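Zastari shares its upkeep routine for the two-arm sorting bench

Hi, I'm Nkechi Onuoha, and I look after the Drosum cell at Zastari. People keep asking how we keep a two-arm bench running, so starting in April we're putting the whole routine online for free – checklists, spare parts list, my grumpy notes and all!

Bins at the bench, and black arms at work: 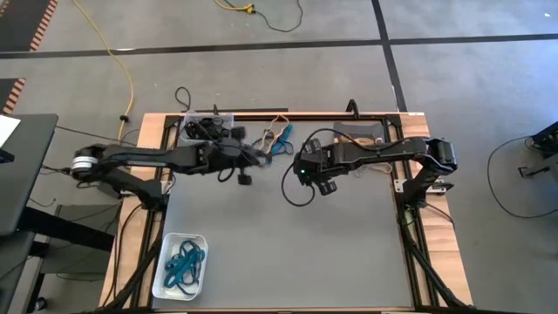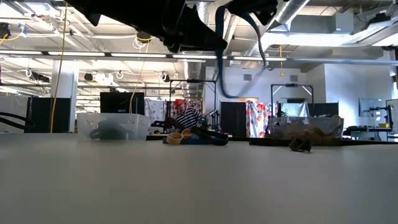
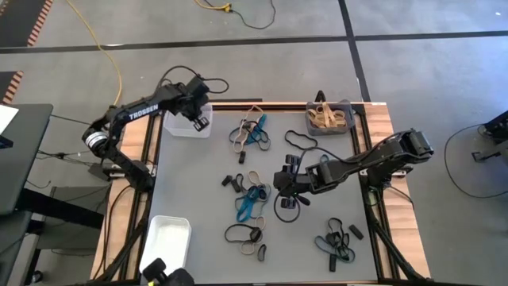

Cables come first for me. Each arm gets 3 minutes before a shift: I move it slowly through its full reach and watch the slack at the wrist. If a loop tugs or rubs, I retie it and go again. Then I check the base bolts (there are 19 fasteners on my list, and yes, I've skipped one and regretted it) and wipe down the gripper fingers, which pick up a film from handling rubber all day.

After 60 hours of running we re-zero the joints and put the bins back on their marks. My colleague Nuala Nic Aodha wrote that part, and hers is much tidier than mine.

The guide is called Folinel, and it comes with three short repair write-ups, including the wrist cable swap I get the most mail about. We're also doing an open bench morning at our Buckley shop on a Sunday, so bring your questions and a screwdriver you like. To get a copy or save a spot, write to Nuala at the Zastari front desk.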